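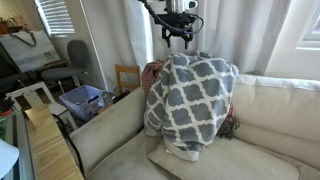
Dirk De Graaf wants to know why I bother going over the whole living room in October when the heat hasn't even been on yet. Fair enough, Dirk! That's the reason right there. I'd like to find the scorched outlet before I'm leaning on it every evening. So this is my fall room check, the same one I used last year with a few lines added, and my comments under each item so you can see what I ended up doing at our place.

Have a flashlight, a screwdriver, a step stool and a vacuum with the skinny nozzle. I start at the door and go clockwise.

1. Smoke alarm
Press and hold the test button until it sounds. Check the date on the back.
Result: OK
Comment: Loud as ever, the dog went under the table. Date is fine for a while yet. I wiped the vents with a dry cloth – no sprays near it, please.

2. Carbon monoxide alarm
Test button, battery door shut tight, nothing standing in front of it.
Result: FIXED
Comment: I had put a picture frame in front of it sometime over the summer and clean forgot. Moved the frame. New batteries while I was there.

3. Outlets and wall plates
Look for brown marks, cracks, plugs that slide out on their own.
Result: 1 TO DO
Comment: The one behind the bookcase lets go of a plug if you so much as breathe on it. I've got tape over it until the electrician comes. Yvonne Tunstall wrote to me last year that she changes these herself, and good for her, but I'm not that person.

4. Extension cords and power strips
No cords under rugs, no strip plugged into another strip, nothing warm to the touch.
Result: FIXED
Comment: Guilty. The lamp cord had crept under the rug again. I pulled it out and ran it along the baseboard with those little clips (the Padent ones, which hold better than the bag of no-names I bought first). The old strip by the TV felt warm so it went in the trash and I bought another.

5. Space heater
Cord, plug, tip-over switch, dust in the grille. Clear space on every side.
Result: OK, WITH A RULE
Comment: Ours is a Morine, nothing fancy. The tip-over switch cut out the way it should. The rule in this house is that it goes straight into the wall and it goes off when the last person leaves the room, even for a minute, even for the mail.

6. Sofa, throws and cushions
Nothing soft near a heater or a vent. Check down the back and sides for lost batteries, lighters, chargers. Check the feet.
Result: OK
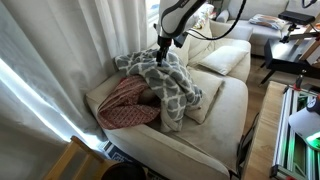
I run my hand down both sides of the seat first and then do the vacuum, and I always end up with more than I expected – this time it was hair ties, a pen with no cap and one of those flat button batteries, which gave me a bit of a chill because my niece brings her toddler over. If you only do one line on this whole list, do that one. I also push on each arm pretty hard to see if anything wobbles. While you're at it, read the washing label on your throws and look over any electric ones for kinked wires. If you can feel a hard spot in the wiring, it's done, don't talk yourself into one more winter.

7. Lamps and bulbs
Bulb wattage no higher than the label in the socket. Shade not touching the bulb.
Result: FIXED
Comment: Somebody (me) had put a 100 in the reading lamp. Swapped it for an LED.

8. Windows and blinds
Locks work, cords tied up high, no soft wood on the sills.
Result: 1 TO DO
Comment: Left lock sticks. I squirted it with Birkett oil and it's better, but I want to look at it again when it gets properly cold.

9. Rugs and floor
Corners flat, grip pad underneath, clear path to the door in the dark.
Result: FIXED
Comment: New grip pad, $80, ouch. I tripped on that corner all spring though, so I'm not complaining very hard.

10. Tall furniture
Straps tight, heavy stuff on the low shelves.
Result: OK
Comment: I gave the bookcase a good tug. The Statdale straps haven't budged.

Still open: outlet behind the bookcase, left window lock. The electrician is supposed to be here at 2, so I need to go empty the bottom shelf before he has to climb over my cookbooks. Bedroom list is next.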